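Perguntas frequentes sobre o ano de voluntariado em Nundside

Quem se pode candidatar?
Antigos alunos do curso bíblico de Nundside ou de Erkport, com pelo menos 18 anos à data de chegada. Não é preciso ter experiência de trabalho.

Quanto tempo dura?
O programa dura 12 meses e começa em setembro. Não aceitamos estadias mais curtas, exceto na equipa de cozinha durante o verão.

Tenho de pagar alguma coisa?
O alojamento e as refeições estão incluídos. A viagem e o seguro ficam por conta do voluntário. Pedimos também uma caução de 1000 euros, devolvida no fim da estadia.

Em que áreas vou trabalhar?
Cozinha, limpeza, jardim, receção ou apoio aos grupos de jovens. Pode indicar uma preferência na ficha.

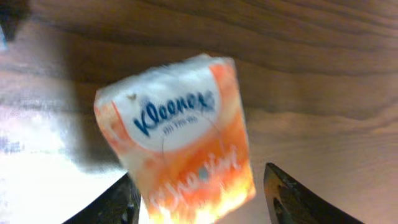 As equipas mudam a cada trimestre, por isso quase todos passam por mais do que uma área.

Onde ficam alojados os voluntários?
Na casa Padard, em quartos de duas ou três camas. Os casais ficam na casa Ebrahimi, se houver vaga.

Posso assistir às aulas?
Sim, às da manhã, quando o horário de trabalho o permitir. Não há avaliação nem certificado.

Que línguas preciso de falar?
Inglês suficiente para o dia a dia.

Quando recebo resposta?
As respostas seguem por correio eletrónico até ao fim de maio. Se não receber nada, verifique a pasta de spam antes de nos contactar.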